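Skullstead cell gets new fingertips, and I get my Tuesdays back

Zaugg, Skullstead. For release in October.
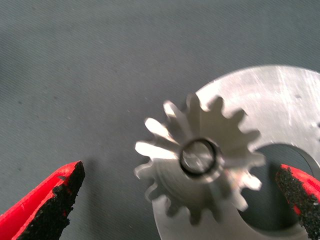
The small gear and the larger plate on the grey cloth, with the red fingers open and their black pads showing.

I look after the gear cell at Zaugg, and the office has asked me to write this one myself, so apologies to any editors expecting something smoother! The short version is that we've changed how we set up and look after the gripper on our sorting and assembly cell, and we're putting the whole routine out for anyone to copy.

The pads are where it all starts. Ours are black and grainy, they sit along the inner edge of each finger, and they do wear. We used to leave them until the cell began dropping pinions, which usually meant me on my knees under the bench with a torch (and always on a Tuesday, don't ask me why). Now we change both pads together after 4000 picks, whatever they look like. Old pad off, finger wiped down, new pad pressed on from the tip downwards, then leave it alone for 70 minutes. I know that sounds fussy. I've tried cutting it short and the pad crept.

Next comes the cloth. Edeltraud Berchtold in our stores found us a grey twill that doesn't slide about, and metal parts stand out nicely against it for the wrist camera. It does pick up lint, so it gets a brush at the start of each shift and a proper wash at the weekend. Please don't use fabric softener. We did, once.

Then we teach the positions again. I open the fingers wide, bring the arm down slowly over a gear and stop short of touching. The camera picture tells me whether the fingers are coming in evenly on either side. If one is nearer, I shift the wrist a touch and go again until I'm happy. Small gears lying half on top of a plate are the awkward ones, so those are the ones I practise with. If the cell can lift a pinion without dragging the plate along, the rest of the tray is easy.

We ran 1760 test picks after the last change and had 2 drops, both on the same gear, which had a burr on it. I'm very pleased with that, and so is Remo Eder on nights, who no longer has to ring me!

"I was told it needed a new gripper, and what it needed was somebody to write down what Remo and the day shift were already doing," said Celeste Sampaio, our production manager. She's right, although I did enjoy looking through the gripper catalogue.

The routine fits on one sheet of paper and is free to any workshop that wants it. Our friends at Eltwood already have it pinned up by their own cell. To get a copy, or to come and watch a pad change over a cup of tea, contact Latrice Wojcik at the Zaugg front office in Skullstead.

Ends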